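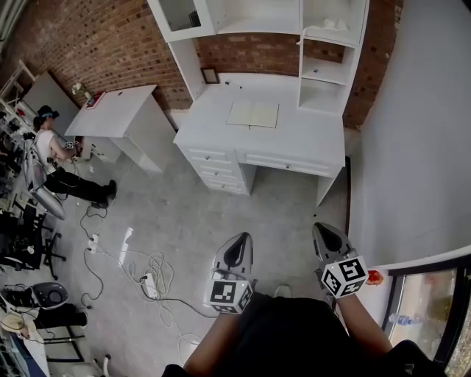
Both pairs of grippers with their marker cubes, in the shared workshop.

Marker cube pose drifts on hand-held grippers
Posted in Robotics and Automation, September 2021

Our workshop is building hand-held grippers to record demonstrations for a small arm. Each gripper carries a cube with printed square markers, and the position of the tool is worked out from whichever faces the camera can see. The housings are printed from the Juvberg files, with a few changes to the finger mounts.

Tracking is steady while a cube is held square to the camera. Once the wrist is turned, the reported position jumps by up to 15 mm and then returns. The fault appears on both the left and the right tool. We have reprinted the markers and repeated the camera calibration, and neither made any difference. Members would like the matter settled before recording begins at the desk.

Is the cube at fault, or should we be looking at the software?
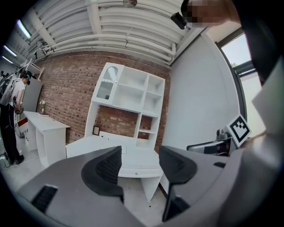
Anjana Jayasinghe
A jump on rotation usually means that the solver is changing from one face to another and the faces do not agree. The software assumes a perfect cube. A printed cube seldom is one, and paper markers glued by hand may sit slightly off centre.

I would suggest the following order of work. Measure each face with calipers, including the black border of the marker. Enter the measured values in the configuration file in place of the nominal size. Then record 400 frames with the tool clamped to a bench, turn it a little, and repeat. If the jump occurs only when a new face comes into view, the geometry is the cause.

Please also check the joint between cube and housing. On our Calado build the bracket flexed under load – not enough to notice by hand, but enough to spoil the readings. A second screw cured it.

Feleck
Check your exposure. Mine was on auto and the markers blurred whenever I moved quickly. I fixed the shutter, ran at 60 frames per second and it was fine.

Pirano 141
We had the same trouble and simply bought ready-made cubes. They were dearer, but we have had no complaints. I cannot comment on the configuration file, as ours was set up by another member.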